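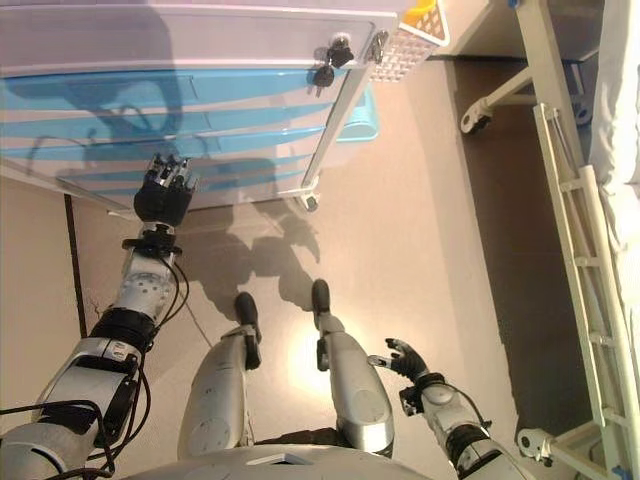
Bedside cabinet with blue drawer fronts, keys in the locks

Facilities Helpdesk, Asthorpe Site
Subject: Duplicate key numbers in the asset register
Raised by: Eun-ji Min, Ward Services
Assigned to: Ju-won Cha, Systems Support
Status: Awaiting confirmation

Fault reported
Following the transfer of furniture records from Dulari to the new register in September 2020, a search by key number returns more than one cabinet. Staff requesting a replacement key are therefore offered a list of locations and cannot tell which entry is correct. The fault affects 300 records, all of them for lockable bedside furniture.

Entry 1 - J. Cha
The import file was checked against the Dulari export. The export holds 3,000 lines and the register holds the same number, so no records have been lost. Key numbers beginning with a zero have been shortened on import.

Entry 2 - J. Cha
The key number field was changed from number to text and the import repeated on the test system. Duplicates fell to 21.

Entry 3 - E. Min
The remaining duplicates are all on Yeo Ward. These cabinets came from the Stosby site and kept their former key numbers. Please do not delete either set - both are in use.

Entry 4 - J. Cha
A site prefix has been added to the Stosby records. The corrected file was loaded to the live register after close of business. Key requests may now be made in the usual way, quoting the prefix and the full number. Ward Services is asked to test two requests from Yeo Ward and reply to this ticket before it is closed.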